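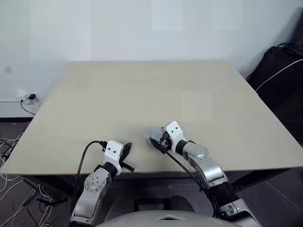
Orhun Akbulut charges by the half day to empty other people's homes, and I went to meet him expecting a sales pitch. He has a following for it in Roltthorpe, where before-and-after photos of spare bedrooms get passed around like baby pictures. A bare tabletop, pale wood grain from one edge to the other, is the sort of thing his clients tell him they dream about. I asked him how long a surface stays like that once he has gone home. "Depends who lives there," he said. "A month, if they have kids. I've seen it go in a weekend."

I had not expected him to admit it so early.

Akbulut started Soylu, his clearing business, after closing up his aunt's house by himself one February. He says the job took 12 days and that he threw out things he still regrets, including a box of letters he didn't open. "I was tired and I wanted it over. That's the worst state to be in when you're holding a trash bag." He now makes clients sit down between rooms. They pay for that time too, I pointed out. He agreed that they do.

His bill for a recent three-bedroom job came to $2,291, dumpster included. I told him that sounded like a lot of money for bags and muscle. "Then do it yourself," he said, without any heat. "Most people can. I tell them so on the phone and some of them hang up and go do it." I asked how many. He didn't know, and I would have liked him to.

We got on to the before-and-after pictures, which bother me. They are taken in the best light, an hour after the last bag has left, and they never seem to include the garage. Akbulut shrugged. "Sure, some people just move the pile. I did it on my second job. Everything went behind the garage door and everybody cried and hugged." He went back at his own expense, he says, and it took longer than the bedroom had.

He keeps his client list on an app called Civus, which sends customers a reminder to send him new photos after six months. Of the last 20 people who got one, 19 didn't answer. I suggested that this might tell him something about the state of their bedrooms. "Or they're sick of me," he said. "I'd be sick of me."

His views on storage bins are firmer. He won't sell them, and he won't let a client buy any until the clearing is finished. A neighbor on Ullis Street had bought a stack of lidded tubs before calling him, and he spent the first morning emptying those. "She had tubs inside tubs. She'd paid good money for them."

I asked what he does when a family member has arranged the whole thing as a surprise. He turns those jobs down. "You come home and your stuff is gone. Would you like it?" I said the television shows seem to think people do. "They're on television," he said.

He wouldn't let me see his own kitchen. I asked twice.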